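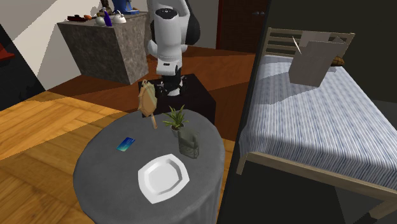 *The Zorden screen at the Skilteritz open day, with the arm over the round table and the plate near the front.*

# Skilteritz open day in Florkden: who else went?

**MereridP** wrote:

Well, I finally made it to one of these! I've been reading this board for ages and always found an excuse, and then in April my neighbor Gwion Kemeys said he had a spare seat in the car, so off we went, and I'm so glad I did. I promised a few of you a write-up, so get comfortable, because I have never in my life written a short one.

For those who don't know the place, Skilteritz is in the old Wogan building on the river side of Florkden, up the ramp and past the loading doors. They had coffee going when we got there at 9 and a young woman with a clipboard who was very patient with my husband's hat (he kept leaving it on things). There was a talk, then a look at the workshop through the glass, and then the part I want to tell you about, which was the Zorden room.

Zorden is their simulator. They had it up on a big screen with chairs pulled around, and Hywel Jenkins ran the session. I'd expected to be bored by it, I'll be truthful with you. I wanted to see the real arms! But he was such a good explainer, and the room on the screen was so homey, that I stayed for two sessions and missed the talk on grippers entirely. There's the white arm on its black pedestal, and around it is somebody's place: wood floors, a bed with a striped sheet, a couple of kettles off to one side on top of a big stone block. My picture is from the second session. The tablecloth is what got me. It's a dark gray one and it falls the way my own does, with those soft folds, and I sew, so I do look at these things.

What Hywel kept coming back to was that the things on the table are chosen to be different kinds of trouble. A card lying flat is hard to get fingers under. A fabric pouch sags. A plate with a raised rim gives you something to get hold of, but only if you come at it the right way. I had never once thought about how I pick up a card off a tablecloth, and I've been doing it at home ever since and annoying everyone.

He also took questions for as long as people had them, which I thought was generous. Somebody's little boy asked if the arm knew it was in a computer, and Hywel took that perfectly seriously and said no, all it has is numbers coming in and numbers going out, and as far as the software is concerned the real room does the same.

Anyhow, did anyone else go? I'd love to hear about the gripper talk. I'm sure I saw a couple of familiar faces by the coffee.

---

**wynmorgan** wrote:

I was there, back row, green jacket. Glad you enjoyed it, Mererid, and welcome to posting!

I'm going to be the grump, though. I drove 70 miles to see robots, and the longest session of the day was watching a screen. I can watch a screen in my kitchen. The real arms were behind glass and only one of them moved while I was standing there, and what it moved was itself, back to its resting position. If you call it an open day I think people ought to see a machine pick up a thing that has some weight to it.

The gripper talk was very good. You did miss something there. They passed the finger pads around and let us bend them, and there was a long stretch on why short parallel fingers are still what most people start with. Simple to model, simple to fix, and you can swap the pads in the time it takes to drink a cup of tea. I took notes and can type them up if there's any interest.

---

**Lleucu_G** wrote:

Please do type them up, Wyn!

I'm on Mererid's side about the Zorden room, but then I would be, it's closer to what I do for a living. (Lleucu Gwilliam, for anyone who's only met me at the swap meets. I do fixtures and test rigs.) I know it looks like a computer game from the back row. But when you try something in a real room you've got to put everything back afterward, and you never quite put it back the same. The plate is turned a little, the sun has gone around, the cloth has a new wrinkle in it. In the simulator you press a key and it's all where it was. Hywel said they can run the same table 40 different ways over a lunch break, with the light coming in from somewhere else or the plate shoved back toward the plant, and I believe him. I couldn't do that in a week on my bench.

And the light does matter! Look at Mererid's picture, with that diagonal band across the white wall and the patches on the floor. A camera that's only ever seen a nice evenly lit lab is going to have a bad afternoon in a real bedroom.

---

**wynmorgan** wrote:

No argument that it's useful to *them*. I'm saying it isn't much of a show for visitors.

And I'd ask about the cloth. Mererid says it hangs like hers does, and I take her word for that, I don't sew. But does it behave like hers does? If the fingers come down on it, does it bunch up? Does it drag the plate along? I put my hand up to ask and we'd run out of time. If the cloth is only there to look nice then the arm is practicing on a hard table with a picture of a cloth on it, and it's going to get a surprise.

---

**gwionk** wrote:

I was the driver! Mererid didn't mention that we went to the wrong side of the river first, so I will.

I did ask about the cloth, Wyn, afterward, when most people had drifted over to the sandwiches. The answer I got was that it depends which setup they load. Zorden can do it as soft cloth that moves, and it's slow, or as a fixed shape that only looks soft, and it's quick. I forgot to ask which one we'd been looking at, so I'm only half useful to you. Hywel did say the bags and pouches were what gave them the most grief, straps especially. A strap can go anywhere.

That got me looking at the bag in Mererid's picture, the tan quilted one with the strap looping up from the top. It's right beside the gripper, just to the left. I was sitting next to her and I still couldn't tell you for certain whether the arm had hold of it. Did anybody sitting closer get a better look?

---

**Lleucu_G** wrote:

I was two rows up from you and I wouldn't swear to it either. From the picture I can see the bag hanging in the air above the back of the table, and the fingers next to it pointing down, and I can't make out a clear grip on the strap. It might be hooked somewhere we can't see from that angle. Or it might be the moment before or after something. I'd want to see it from the side before I said anything.

You can usually turn the view around in these programs, by the way. If you go next time, ask. They don't mind a bit, and it's the first thing I do with any simulator, because what looks like a grip from the front can be a hand's width off from the side.

---

**wynmorgan** wrote:

There you go, and that's my complaint exactly. If it's a real arm and a real bag, you walk around it and look.

---

**Lleucu_G** wrote:

Wyn, you couldn't walk around the real ones either, they were behind glass!

---

**wynmorgan** wrote:

Fair. I'll give you that one.

---

**MereridP** wrote:

Oh, I love this. I go out to put the washing on the line and come back to find you've all been at it.

Wyn, I do see your point, and if I'd come 70 miles on my own I might be cross too (we had a much shorter drive, wrong side of the river and all, thank you Gwion). I think what won me over was being able to sit down and have it explained slowly. With the real arm behind the glass I didn't know what I was supposed to be looking at. By the time I went back past the glass in the afternoon I found I was looking at the wrist and thinking about which way it would need to turn for a plate. I stood there a good long time. So maybe the two things want to be done in that order, screen first and workshop after, and next year they could let us a little nearer.

Lleucu, I'll ask about turning the view. I feel silly that I didn't, but I was busy with the tablecloth.

And yes please to the gripper notes!

---

**gwionk** wrote:

I'll put in a word for the pencil-and-paper table as well, out in the hallway by the stairs. They had sheets where you drew a room from your own house and marked what you'd want an arm to fetch for you and what you'd never let it near. My list of what I'd never let it near was a good deal longer, starting with my mother's teapot. The woman with the clipboard said most people's were like that, and that the sheets go to whoever builds the rooms in Zorden. I hope so. I drew the hall closet and it would be a proper challenge.

---

**hywel_j** wrote:

Hello all, Hywel here. A friend sent me the link and I hope it's all right to join in. What a nice thread to read over breakfast.

A few answers. Wyn, I'm sorry we ran out of time on your question. Gwion has the cloth right: two setups, one slow and one quick, and I switched between them during the day depending on how the schedule was going, so I can't tell you which one Mererid's picture caught. When it's the quick one, no, the cloth won't bunch under the fingers, and you're right to be suspicious of it. We check on the bench before we believe anything.

On the bag, I'm not going to guess from a still either. Lleucu's advice to go around to the side is what I'd tell anybody on my own team.

And I've passed along the comment about the glass. There's a safety side to it that isn't mine to decide, but I'd like people to get nearer too, and I think a slower arm with a rope around it could be managed. Screen first and workshop after is a good suggestion, and I've written it on the whiteboard with Mererid's name beside it.

Gwion, I've seen the hall closet. It's pinned up over the kettle.

---

**wynmorgan** wrote:

Thank you for coming on and answering, Hywel, that's decent of you. Put me down for the next one if the arm's going to be out from behind the glass. I'll bring something awkward for it to pick up.

Gripper notes are half typed. I've got three pages of handwriting left and I can't read one of them, so if anybody else wrote down the part about pad wear, send me a message before I post it.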